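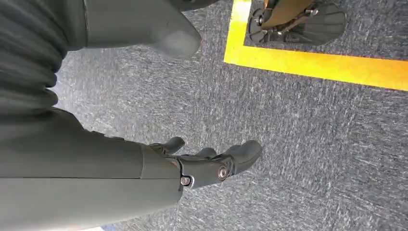
Kerside Small Business Forum > Premises and fit-out > Open ceiling or put a suspended one back in?

dottypelican
Hello all, first time starting a thread so be gentle! We've moved into the upstairs unit at Hengate and I can't make my mind up about the ceiling. Whoever had it before us took the old tiles out, so it's open right up to the steelwork. I love it. My business partner thinks it looks like a supermarket loading bay and wants a proper suspended ceiling before winter. We've been quoted £42 a square metre and there are 354 of them, so you can do the sum yourselves, I've done it enough times. Floor's grey-blue carpet, already down when we got the keys, and it's staying. Has anyone lived with an open ceiling for a good while and got sick of it? Or put one in and wished they'd left it alone?

moss_and_mortar
Leave it. We covered ours up at the last place and it was like somebody had put a lid on us. You lose all the height, and then every time the electrician comes he has to shove tiles up with his head and you get grit in the keyboards for a week. Spend the money on the heating.

teasmade77
I'm going to be the boring one and say put it back. Ours is open and it's lovely in photos and on the phone it's murder. Customers think I'm ringing from a swimming pool. Also dust. It sits on top of every single beam and duct and then somebody slams the fire door and down it comes into your tea.

moss_and_mortar
teasmade77, have you got carpet though? If you've got a hard floor AND a hard ceiling then yes, swimming pool. She's got carpet, that's half the battle.

teasmade77
Painted concrete. Fair point, but I don't think carpet's half the battle, more like a quarter. It takes the edge off footsteps and chairs and does very little for two people laughing at the far end.

dottypelican
Ha, we do laugh at the far end.

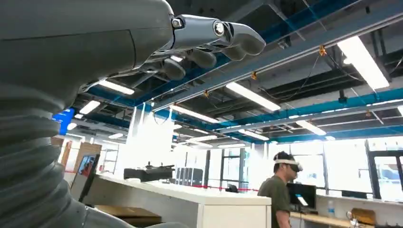 Paint is the other half of the argument, I forgot to say that bit. My partner's fallback if we keep it open is to have the whole lot sprayed matt black like they do in burger places, beams and ducts and trays and everything, so it sort of disappears. And I really don't want that, because the bright blue steel is the one cheerful thing in there, going off across the room on the diagonal, and the counter underneath is plain white and the floor's not exactly a party either. If we go black up top I think we'd all be asleep by three. The ducts and cable trays are dark already so it's only the blue that would change, and I'd miss it!

hobnobber
Oh I'm on your side, keep the blue! Somebody chose that. It's a nice colour too, ours were that hospital green and I'd have swapped in a heartbeat.

Practical point before anyone gets a spray gun out though. You've got sprinkler heads up there. They must not be painted, not even a bit of overspray, and the contractor has to bag every one of them and then take every bag off again. Check with your landlord as well. Ours made us get the sprinkler firm out afterwards to look them over, and that was another bill.

gasket_case
Same goes for a suspended ceiling, and I bet it isn't in the quote. If you put tiles in below the sprinklers, the heads usually have to be brought down to suit. That means draining the system and a specialist, and your landlord's insurer will want the paperwork. And the lights will all want moving too. I'd ask exactly what your £42 covers, because to me it sounds like grid and tiles and goodbye.

dottypelican
Just rang them. Grid and tiles and goodbye. He said sprinklers were "by others". Who are others?!

gasket_case
Others is you.

moss_and_mortar
Told you. Heating.

teasmade77
OK so given all that I'll shift a bit, but please don't do nothing about the noise. You can hang panels between the beams, flat ones or the upright baffle sort. We had a trial lot from Festeck over the packing benches in April and it was the first time I'd been able to hear the radio properly. We've only done 25 of them so the rest of the room still rings, but the bit underneath is so much nicer that everyone's found a reason to move their desk there.

hobnobber
How do they look? I've only seen the felt ones and they always put me in mind of bats.

teasmade77
They are a bit bats. You stop noticing. Keep them clear of the sprinklers and don't hang them straight under a light like we did with the first two.

ledger_lou
Can I put in a word for sorting the lights while you've got anyone up a tower? From your picture it's fluorescents all the way to the back wall, same as we had. We changed ours to LED and the bill went down, but what I noticed more was the glare. With a shiny white worktop I used to get a strip of light bouncing straight up at me all afternoon. We went with Preda fittings, dimmable, fairly pricey. Some people said they were too yellow, so get one on trial first and stick it up over that counter.

gasket_case
Disagree on timing. If the tubes work, run them till they don't. She's just moved in, there'll be a hundred other things wanting money.

ledger_lou
It's the tower hire that costs though! Ours was almost £100 a day and we paid it twice because we did the panels one year and the lights the next. Never again.

dottypelican
You're all brilliant, thank you. I've read the lot out to my partner over a sandwich. Where we've got to is: no suspended ceiling (I won!), no black paint for now (I think I won?), and we're going to get a price for baffles over the end where the phones are and ask for one of those lights to try over the counter. Teasmade, could you tell me how you fixed yours to the steel? Landlord says absolutely no drilling.

teasmade77
Beam clamps, they just grip the flange, no holes. Then thin wire down to the panel with a little adjuster on it. Took two of us a morning and most of that was getting them level. I'll dig out the size of clamp tomorrow, the box is in the van.

moss_and_mortar
And hoover the tops of the beams before you hang anything. You won't want to do it after.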